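A Day Out With the Folding Robots

Have you ever stood in front of a heap of clean clothes and wished that somebody else would fold it? Lots of people have wished that, and some of them build robots. On open day at Kinsella Hall, which comes every February, you can walk right up to the tables (well, up to the yellow line on the floor) and watch the robots try.

First you get a sticker and a map. The map shows 4 stops, and you can visit them in any order you like, though most families begin with Draltow, the rolling cart that carries boxes down the hallway and beeps politely at corners. After that comes Esus, which sorts bottle caps by color, and then a table where you can turn a little motor with your own hands and feel how it pushes back.

The last stop is the laundry table, and it's called Vustley. Plan to stay a while!

Folding is easy for you because you've had so much practice. You know what a shirt feels like, and you know where the corners ought to be even when they're hiding. A robot has to work all of that out from what its cameras see. A toy block is the same shape every time you look at it, but cloth is a tricky thing. Drop it once and it makes one kind of lump, and drop it again and it makes another. The people at Vustley told us they have saved 2535 practice tries on their computer, and every one started with a different lump.

So how does a robot begin? It looks for an edge. An edge is something a gripper can pinch, and a gripper is the robot's version of a finger and thumb. With two arms, it can work from both sides, just as you do when you and a grown-up fold a bedsheet together.

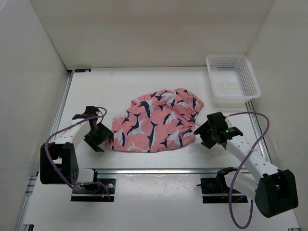
One visitor wrote in the guest book that she had expected the robot to be fast, and that she liked it better slow, as her son could guess where each arm would go next and shout it out. Guessing is a fine way to watch, and you're welcome to shout too.

When you get home, try folding a T-shirt with mittens on and only two fingers of each hand. Go slowly, look for an edge, and see how many tries you need before it lies flat.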